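Murkley Evening Classes
Home in Order, session 2: keys, rings and tags
Notes by Birdie Lindgren

Hi all, and thanks for bringing so much stuff last time! I typed these up from my own scribbles, so if something in here doesn't match what you remember me saying, go with the paper. We covered bags and coat hooks in the first session. Tonight is keys, and I mean all of them, including the ones in the kitchen drawer that you haven't touched since you moved in.

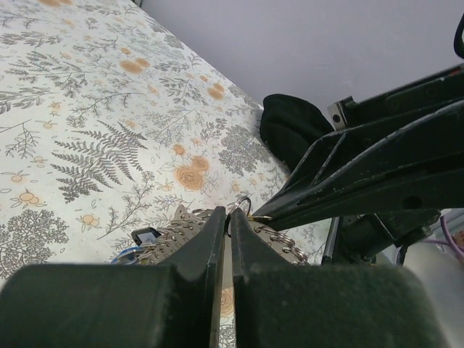
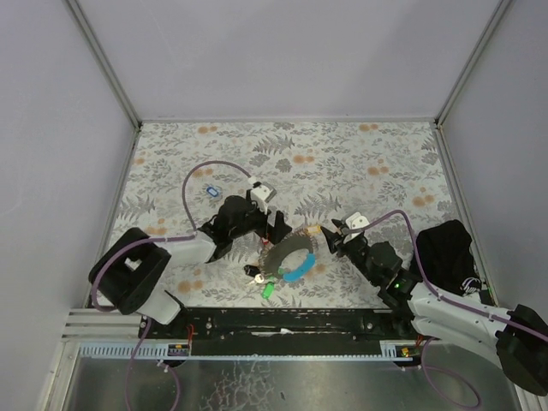 Silver split rings and a black tag with a white label in the first one, a key with a black head and a bright green tag in the second.

Do I need to label every key I own?
Label the ones you can't name at a glance. Your front door key you know by feel, so leave it alone, but spares, padlock keys and anything you keep for a neighbor should have a tag.

Sorting first

Tip everything out onto a bed or a big table. I like something soft under the keys (less noise, and they don't skid off onto the floor). Then make piles: keys you use every week, spares, keys that belong to someone else, and mystery keys. The mystery pile is always bigger than you think, and mine had a bike lock key in it from a bike I sold when I still lived in Baltolby.

Walk the mystery keys around the house before you do anything else. Try the windows, the shed, the mailbox, the filing cabinet, the suitcase. Whatever is left goes in an envelope with a date on the front. Mine says January. If you haven't needed anything in it by next January, out it goes with the scrap metal.

Rings

Split rings come in more sizes than you'd expect. For a daily bunch I go for 30 mm, which sits nicely in a palm, and for a single spare you can go a good bit smaller. Thin wire is kind to your nails but bends open over time – if you can see daylight between the coils, swap it. To open a stubborn one, slide a staple remover in between the coils and squeeze. Arlo Mbeki taught me that when he ran this class, and I've never gone back to fingernails!

Please don't hang a heavy bunch from a car key. Put the car key on its own ring and clip the two together, so you can take it off when you drive.

Tags

Plastic tags with a paper insert are cheap and easy to change. Write in pencil or a fine permanent pen; gel ink smears. Never put your address on a tag. I don't put my last name on one either. A word that makes sense to you and to whoever you live with is plenty: "shed", "Timon" (that's my brother's boat), "upstairs".

Color helps if more than one person grabs keys in a hurry. Pick one color per place and stick with it. We have green for the garden and blue for the garage, and even my teenager gets it right most mornings.

For next time

Bring your sorted spares and a list of what each one opens. We'll be in room 114 again, and we'll be looking at hooks, bowls and key cabinets – I'll have the Buthelezi catalog with me for anyone who wants to browse. Pencils and blank tags are on me.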